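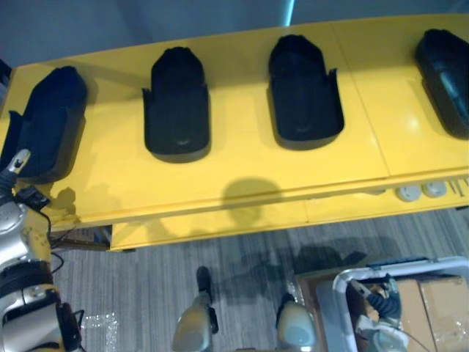 Call for participants: reading and typing up the Handville recipe cards

Posted 2022-10-30

Quick one, we want this out before the holidays eat everybody's calendar.

The Wosia project is looking for people to help read and type up the old Handville recipe cards. 3,598 cards. Handwritten mostly, some typed, a few both. We have 289 finished and checked. So, a ways to go.

No experience needed. Can work from home. Unpaid, sorry, but see the part about expenses further down.

What the cards are

Between the wars and up into the seventies the Felix grocery on Mill Street kept a box by the register. Customers wrote out a recipe, dropped it in, and got a few cents off flour or sugar. The store pinned some up and kept the rest. When Felix closed, the boxes went to an attic, then to a different attic, then to us. Cakes, pickles, a shocking amount of gelatin. Lots of stews. Cards in at least four languages that we know of. Also things that aren't recipes at all: stain removal, how to treat a wasp sting, a complaint about the price of eggs.

We want all of it typed up and searchable by May. Free for anyone to look at and cook from.

What you'd do

You get a batch of scans, usually ten cards. You type what the card says. Exactly what it says. If the writer spelled it "vanella" you type "vanella". Don't fix it, don't convert cups to grams, don't improve the method. If a word can't be read put [?] and keep going. Stains over text get [stain]. Crossed out words get typed too, in brackets, with an x in front. There's a one page guide with all this on it, please read it before your first batch and not after.

A second person checks each card. If you two disagree it goes to a third. Most disagreements so far are about teaspoon vs tablespoon, which matters a lot if it's baking soda.

Time: a batch takes most people an evening. We ask for two batches a month, November thru May. More is great. If you have a bad month, skip it, just tell us so the batch can go to someone else.
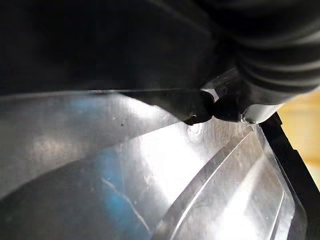 Black ribbed sleeve, close up

Who we're looking for

Anybody 16 or over who can read old handwriting or is willing to learn. Under 18 we need a signed form from a parent or guardian.

Especially wanted:
People who read Polish, German or Hungarian. Even a little bit.
People who cook. You will recognise "scald" and "bind" quicker than we do.
People who shopped at Felix or whose family did. You may find your grandmother in there.
Fast typists with patience, if that's a thing that exists.

You need a computer or a tablet with a keyboard. Phones don't work, the card and the text box won't both fit. No computer? Use ours on Tuesday evenings, room 204, Khoo Building, side entrance. Elevator works. Parking lot is shared with the dentist so use the back rows.

Test kitchen

Separate from the typing, you can sign up for one or both. We want 94 of the recipes cooked by real people in ordinary kitchens and written up, good or bad. The bad ones are useful. A card that says "bake till done in a moderate oven" and nothing else needs somebody to sit there and work out what that means.

You pick a card from the list. Cook it as written, once. Then cook it again with whatever changes you think it needs. Send us notes on both. Notes can be short. We don't need fancy plating or a story about your childhood. What pan, what oven temperature, how long, how many it fed, would you make it again.

Please don't sign up for the canning and pickling cards, those are on hold. Some of the old methods aren't safe by current standards and we are having them looked over first. Same for anything with raw egg.

Tell us about allergies on the form. We won't hand you a walnut torte if you can't be near walnuts.
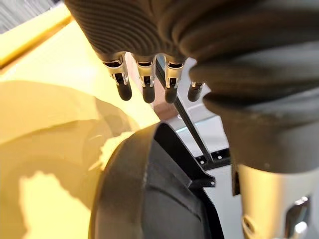

One reply to our last call: I signed up for the typing and was scared of the cursive, first batch took me two nights and I had question marks all over it. By the fourth I knew that one lady's hand on sight, the one who never crosses her t's. Do the guide twice. And ask for a soup batch to start, the soups are short.

Good advice. We now give everyone soups first unless they ask not to.

Expenses

Groceries for test kitchen recipes are paid back up to a limit, which is on the form. Keep the reciept, we can't do it without one. Bus fare to the Tuesday evenings, same deal. Typing at home has no costs we can cover. Payment comes by check and takes a couple weeks.

Names and privacy

Plenty of cards are signed, and a few have a street address. Type the names. Don't type house numbers, put [address]. If you come across something personal (there are a few, somebody wrote half a letter on the back of a rhubarb pie) flag it and we'll decide whether it goes online.

Your own name goes on the contributors page if you want it there. Tick the box. Leave it blank and we leave you off.

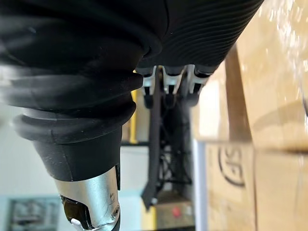

The contributors page also lists which batches you worked on, so if you'd like your name up but not the batch numbers, say so in the comments field on the form.

How to sign up

Paper forms are at the front desk of the Khoo Building, or at the Handville library by the newspapers. Online form is on the Wosia page, same questions. Tell us typing, cooking or both, which languages, and which evenings you can't do.

We go through the forms once a week. You'll get an email with the guide and a practice card. Do the practice card, send it back, first real batch comes after that. Nothing in your inbox after two weeks, check spam, then bug us.

No closing date for typing. Test kitchen closes when the list is full.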